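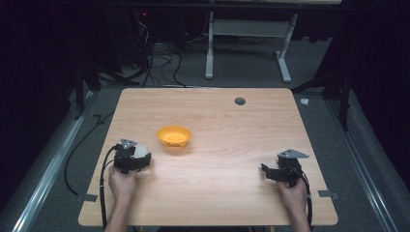
会社情報

Fokthorpe Racingについて

株式会社Fokthorpe Racingは、四輪モータースポーツ向けサスペンション部品の設計、製作および減衰力測定を行っています。主な対象はツーリングカー、ジムカーナ車両、ならびにヒルクライム用の小型フォーミュラです。

事業内容
・ダンパーのオーバーホールおよび仕様変更
・スプリングレート測定、荷重別データの提供
・アーム類、ブラケット類の単品製作
・サーキットでのセットアップ支援(国内のみ)

ダンパーの測定はVendberg式試験機で実施し、低速域と高速域の減衰力を伸び側・縮み側に分けて記録します。測定データには管理番号を付し、次回の入庫時に前回値と照合します。これまでに登録した測定件数は2,013件です。シール類は入庫ごとに全数交換とし、再使用は行いません。オイルの銘柄指定がある場合は、入庫時に現品を添えてください。

体制
代表 Tamás Major
設計 Siham El Khatib、Ayman Kettani
測定・品質管理 Bouchra Ghoneim
在籍人数 8名

沿革
ジムカーナ車両の整備部門として発足し、その後ダンパー部門を分離して現在の社名となりました。Rosenthal工場の開設に伴い、機械加工を内製に切り替えています。現在の加工設備は立形マシニングセンタ3台、汎用旋盤、三次元測定機です。

標準納期は部品の入庫から30日です。3月はシーズン開幕前の依頼が集中するため、受付順に個別の納期を回答します。測定のみの依頼も受け付けますが、他社で改造された製品は内部構造の確認後に可否を判断します。

記載内容は2025年3月25日現在のものです。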